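Chapter 4
What a Price Is Supposed to Tell You

Most people carry around a simple rule: if it costs more, it must be better. Sellers are fond of this rule. This chapter asks how often it holds, and the short answer is less often than the tag suggests.

Start with the usual defense of prices. In a market with many buyers and many sellers, the argument goes, a bad product at a high price will not last. Buyers will find out and go elsewhere. That may be true of bread, which you buy every week and can judge at breakfast. It is much harder to believe about a mattress, a used car, or a course of vitamins. You buy these rarely, you learn slowly, and by the time you know enough to complain the seller has your money.

Economists call this a problem of hidden quality. The seller knows something the buyer does not, and the price is asked to fill the gap. But a price is set by the same party that has the secret. Treating it as neutral evidence takes a good deal of trust.

Consider two companies we will meet again in Chapter 19. Zamico sells a plain kitchen blender and spends little on advertising. Triltwood sells one with the same motor for over 148 dollars and calls it professional. When asked what the word meant, Triltwood pointed to its warranty, which ran 2 years. So did Zamico's.

Some textbooks reply that a high price is a kind of promise, and that a firm would not risk its name by breaking it. Perhaps. Firms also change their names, sell them, or rent them out. The Pacheco label has had four owners, and its prices rose under each one. 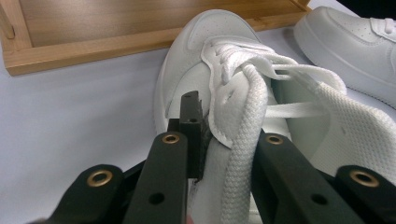
Clothing and footwear make the problem worse, as part of what is sold is the look itself. A buyer can check a few things in the store. With a plain white low-top sneaker, the stitching and the rubber edge of the sole are out in the open, along with the tiny holes punched in the toe. How long the glue will hold is another matter, and no amount of staring will settle it. Shoppers tend to judge the parts they can see and let the price stand in for the rest.

Key terms: hidden quality, signal, warranty, brand value

Before you read Section 4.1, write down the last thing you paid extra for and what you expected to get. Keep the note. You will need it for the Esitden case at the end of the chapter.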